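Play kitchen — cabinet door wont stay shut, and what to do w/ the shelf

mohit_yadav
Posted in Play Kitchens & Small Furniture, 9:40 pm

Secondhand play kitchen, light wood, speckled stovetop. Doing it up before November. Gray door with the clear plastic window swings open and just hangs there right over the burners. Want to fix the hinge or lose the door altogether. Opinions?

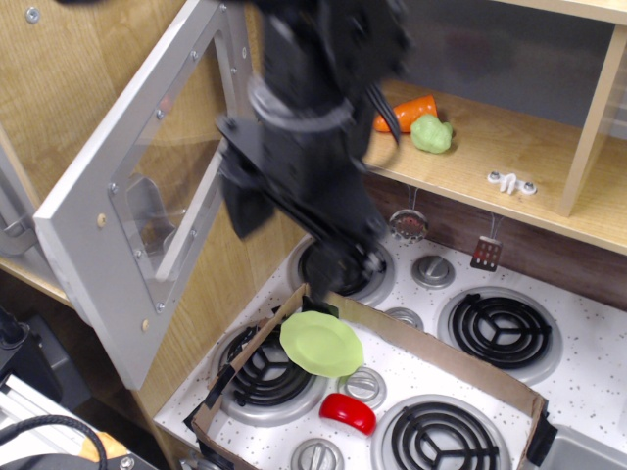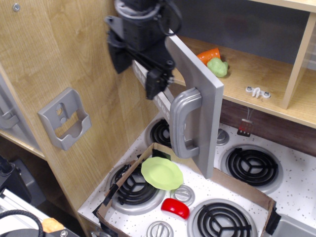

carrot and the green veg live on the shelf for now

Also the cardboard tray. Front burners sit inside it, black tape on the corners. Kids love it, stuff doesn't roll off. Wife hates it. Keep or no?

Grisora
Keep the door. Little kids want something to open and shut. Magnetic catch, 2 screws, done in 12 minutes.

clustham_pete
Disagree. Door that opens over a stovetop = pinched fingers. Take it off, leave the cupboard open. Did that on ours, no one missed it.

Grisora
Pinched fingers is a hinge problem pete. Soft close hinge. Also he'd have screw holes to fill.

Povilas S.
Tray: keep, but swap cardboard for thin wood. Tape wont last. I made one for my neice, sanded the edges, still going after 18 months — glue AND pins, glue on its own let go.

clustham_pete
wood tray is heavier tho. gets thrown. cardboard is free

Povilas S.
Fair. Depends on the kid

enomier
Leave the knobs alone whatever you do. I pulled mine to paint and never got them back on straight. And more hooks for the utensils, strings tangle

mohit_yadav
ok ordered a magnetic catch, door stays. Not touching knobs. Tray still under negotiation. Povilas what thickness did you use??

Povilas S.
Will measure tonight

Thread views: 2,412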